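Project Interior Designer, Workplace Renovation

Primetero is hiring an interior designer for its Bralgate studio. We plan and renovate offices for small and mid-size firms, mostly in occupied buildings where work has to be phased floor by floor.

You will join the team on the Zosalico offices, a two-floor renovation with 60 workstations, and take over finish schedules and furniture layouts from the first week. After that you will run smaller jobs on your own.

What we need:
Experience on built office projects, from test fits through punch list
Good working knowledge of Revit
Comfort talking to contractors on site — Wednesday is our regular site day
A valid driver's license

The position is full time. Hours are flexible outside the 10 a.m. team meeting. The start date is in June. 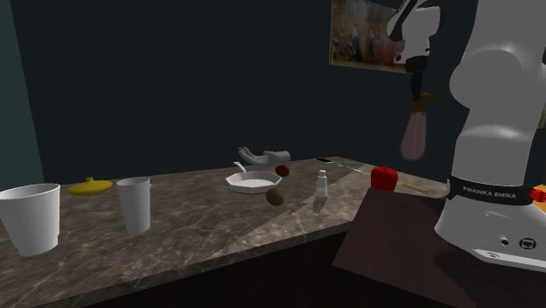
Marbled countertop against a dark blue-green wall, computer rendering

Send a resume and a portfolio of no more than 2 projects to Neelam Pal, studio manager. Include a cover note of up to 400 words and tell us which parts of the work were yours. Applicants we want to meet will be asked to the studio for an interview.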